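Medicine cupboard clear-out - the February round

Quick one this month, the printer wants copy by 3 and I'm still typing.

The Benedetti building did its clear-out and 118 households joined in, up from last year. 162 bags and boxes went through the desk at Gikmont. Big thanks to Hacer Soylu, who ran the list and kept the kettle going.

A few reminders, as the same things come up evry time:

Keep pills in their box. The name and strength are printed on it and the folks at the desk need both. Loose strips take forever to sort. If the label is in another language, fine, bring it as is - Giorgia Fiore has a couple of people who can read most of them.

Don't tip everything into one sack. Use a basket or a tub for the medicine, then a separate bag for plain trash. Wrappers and crumpled packets always end up in with the boxes, so have a look through before you leave home.

Flatten your cardboard. Please. The hallway was knee deep by noon.

Chargers, hair dryers, old phones - not this round. Small electricals get thier own pickup in spring, details to follow.

Still taking any prescription medicine? Check with your pharmacist before you get rid of it, even if the box looks old.

Leftover flyers are in the Stondeo lobby, take a handful for your floor. We printed 700 and there's a stack still sitting there.

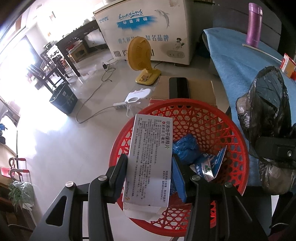

Medicine box and a red basket, flattened cardboard on the floor behind.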